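Monico two-arm cell: progress report to the Gilchrist program
August 21, 2022

You asked for a report on the cell and how the maintenance money is being spent. The short version is that most of it has gone on cables, and the cell is running.

Since the last report both arms have been taken off their bases, cleaned, re-torqued and put back. Each arm lost two days to this, one of them spent looking for the correct hex key. The base bolts had crept out of spec after 900 hours, well inside what the manual calls the service interval. Plastine, who sold us the mounts, have described this as "within expectations". Theirs, presumably.

The fingers on both grippers were replaced. The old pads had polished themselves smooth and were letting go of crockery with no warning and a certain amount of style. We have written off a few plates under consumables and would be grateful if that line could stay where it is.

Cable routing is the part I'd ask you to read twice. The wrist cables need slack or they pull at full reach, and with too much slack they catch on things. Valetti's drawing shows them lying flat against the links, a position no cable in this building has ever adopted. We now leave a loop, check it at the start of every shift and re-tie it when it wanders.

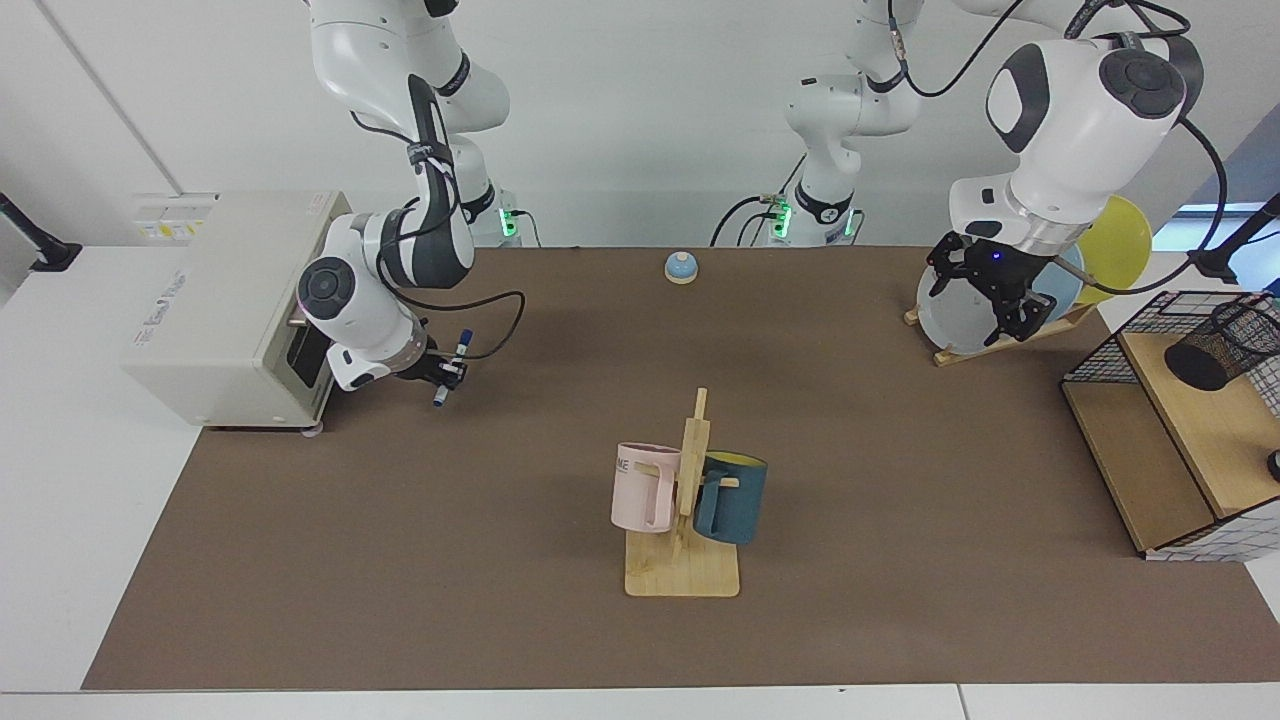 The homing check has been rewritten as well. It used to take most of a morning and depended on who was doing it. Now each arm goes to a taught pose over the mat, the offset is logged, and anything over 2 mm stops work until somebody has looked at the joint. We have logged 286 checks under the new routine. The failures nearly all followed a bump to the table, so the table has been bolted to the floor - a measure we might have thought of earlier.

Still open: the spare wrist for the right arm is on back order, and the camera mounts want stiffer brackets. Plastine have promised the brackets for September. They did not say which week, and I have stopped asking. The revised maintenance sheet is attached, along with the invoices, including the one for hex keys.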